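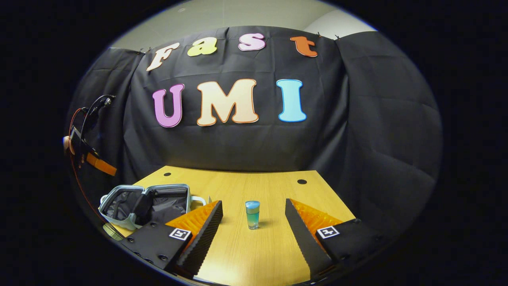 One reader wrote in after the last gallery to ask why small glasses never get a page of their own, when every kitchen in Zoltcombe has a shelf of them and most are used for anything but drinks. It was a fair question, and this page is the answer to it. It covers small glasses, the things people put over them, and the tables they end up on.

Small clear glass, shot-glass size, with a turquoise-green liquid in the lower part and a light blue cap on top. The cap looks slightly translucent. With a color this strong, clear glass is the right choice.

Light oak table, straight grain running to the back. There are two round black holes near the far edge, one toward each side. Oak this pale shows every ring, so use a coaster if you plan to leave a glass standing.

Black cloth behind the table, with big cut-out letters on it. Black cloth is hard to keep free of lint — a damp sponge works better than a brush.

Open case on the left, pale hard rim, dark gray padding, black fabric pockets inside. Padded cases are good for carrying glassware if each piece goes in its own pocket.

Notes on keeping small glasses

Wash them by hand and dry them upside down on a towel. A bottle brush is too wide for most of them. We use the narrow one from the Contreras hardware store, which costs 2 dollars and lasts a year or so.

Caps should come off before a glass goes on the shelf. A closed glass holds a smell for a long time, and soap is the worst of them.

If you put colored water in a glass for a window or a party table, change it every 5 days. Food coloring can leave a line on the inside. White vinegar takes it off.

The Tumeo Street rummage sale is in April, and there is usually a box of odd glasses near the door. Bring newspaper to wrap them in.

Gallery 81 of the Tirnusell household pages. Page last changed 09/02/2018.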